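Florstead Pantry Notes
README, version of 2020-09-19

3,901 short entries on where things get put in a kitchen, and whether anyone could find them again. Bottles have their own folder. They earned it.

Each entry gives the item, the spot and a verdict. "Drawer, upright" is a legal value for spot. So is "drawer, lying down," which covers 200 entries and most of the regrettable ones.
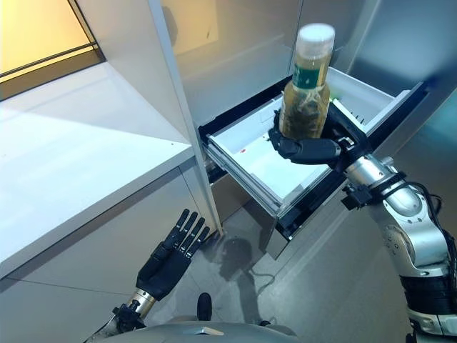
Ejigu wrote in May that oil belongs in a cupboard by the stove and that a drawer is for spoons. The objection is filed under issues, still open, with 50 replies.

Known gaps: no freezers, very few lids. Spot names follow the Pulard list, except "the other drawer," which we kept because every kitchen has one.

License: use it freely, put things back.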